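Kiscombe, Umzug Tag 2. Küche ist dran. Kurzer Thread weil ich sonst nur auf dem Boden sitze und Zeitungspapier anstarre

Also: Plastikschüsseln. Wer braucht so viele?? Wir anscheinend. Lila, blau, orange, grün, alles dabei. Deckel zu keiner einzigen gefunden

Hab jetzt den Tisch freigeräumt, das dunkelgrüne Tuch drüber und alles drauf was bunt ist. Erst sehen, dann sortieren – sonst landet wieder die Hälfte ungesehen im Karton
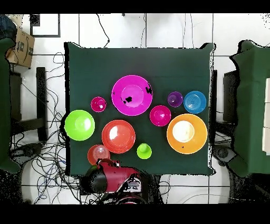
Regel für heute: was ineinander passt, bleibt. Kleine in große, fertig. Der Rest geht an Cheuk-hei Mok, der hat schon zweimal nach den pinken gefragt

Die große pinke geb ich aber nicht her. Da kommt seit Jahren der Kartoffelsalat rein, Punkt

Orange auch schwierig. Die große ist gut für Teig, 300 g Mehl gehen locker rein und es staubt nix. Bleibt also auch. Läuft ja super mit dem Ausmisten

Karton 47 ist jetzt "Küche bunt". Bitte NICHTS schweres draufstellen, ich mein das ernst, letztes mal waren es die Gusspfanen

Tuch kommt als Polster oben rein, spart Papier

So, Pause. Danach Besteck. Hat wer in Kiscombe noch Klebeband übrig? Meins ist gleich alle – hole es auch ab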